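I bought my first secondhand computer in Skernard, from a man named Godfrey Chege who ran a repair counter at the back of a shoe store. It cost me 103 dollars, and I carried it home on the bus in my lap like a cake!

That machine lasted 5 years (longer than my car). I wrote most of a novel on it, a terrible one set in 1866, and whenever it wheezed I took it back to Godfrey, who'd tut at the dust and send me off for coffee. 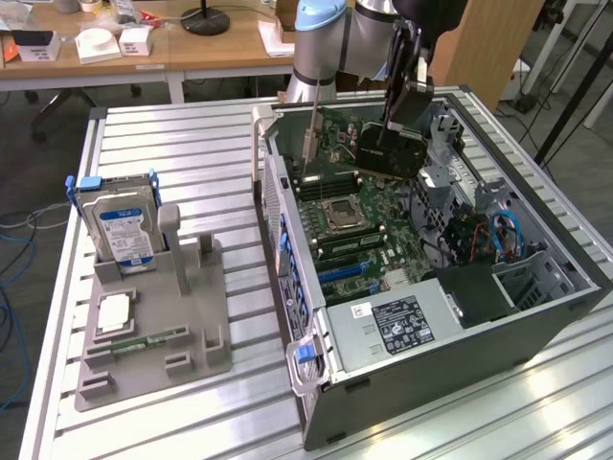
My sister thinks I should just buy new, and she may be right. But I like old stuff, I like haggling, and last June I spent 54 dollars on another one. It's sitting under my desk now, humming away, and I've started the second novel.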